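Bloom on loose grapes – wash before storing?

Kurnus Growers Board > Storage and Handling

vestik_row14
Posted Sep 4, 2021
I pulled a batch off the stems for the table and put them in a wicker basket. Most have a heavy gray-blue coating on top, with darker, shinier skin toward the underside. The bottle of Ortuño produce rinse I have says to remove all residue before storage. Is that correct for bloom?

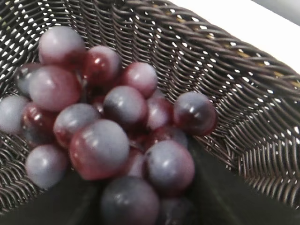
Re: Bloom on loose grapes
stiner_cellar
Leave it on. Bloom is wax the berry makes itself, and it slows water loss through the skin. Spray residue usually dries as spots or drip marks. Rinse right before serving.

Re: Bloom on loose grapes
drybench
Disagree in part. Once the stem is pulled there is an open scar, and the berry loses water and picks up mold there whatever the wax is doing. I rinse loose fruit the same day, dry it fully on a towel and refrigerate. Mine hold three days.

Re: Bloom on loose grapes
stiner_cellar
Three days is short. Unwashed on the stem I get about 14. Water in the scar is the problem with your method, and a towel does not reach it.

Re: Bloom on loose grapes
drybench
On the stem, sure. His are off the stem.

Re: Bloom on loose grapes
vestik_row14
Understood. I will leave the next lot on the stem and snip small bunches. These go in the fridge unwashed, in a shallow dish – wicker is hard to clean if one splits.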